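Sorting old wire in the workshop

Every February I make order in my workshop, and the wire is always the worst part. It lies in drawers, in paint tins, behind the door. These are the habits which work for me.

Use baskets with holes, the cheap kind for laundry or toys. Sawdust and small dirt fall through, and you can see from the side what is inside. I bought mine at the Clorken store in Cliston, three in one package. A closed tub is also possible, but then you must write on it.

Sort by colour first, not by length. Black goes alone. Red and yellow may stay together until you have time for them, because these thin ones tangle very quickly and need patience.

Make the loops wide, as wide as your forearm is long. Tight loops give a wire a memory, and next time it will not lie flat. Pieces shorter than 9 centimetres I do not keep.

Cut off any bare copper end before you put the wire away, or cover it with two turns of tape. Loose strands catch on everything, also on your fingers.

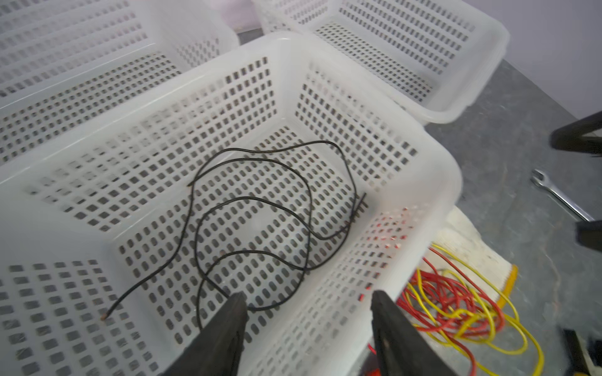 Black wire in its basket, with the red and yellow still to be sorted.

Put wrenches and other tools back on their hooks before you begin with the wire. I once looked four days for a small wrench, and it was at the bottom, under the cable.

Wear gloves if the wire is old. The plastic can be sticky, and it marks the hands.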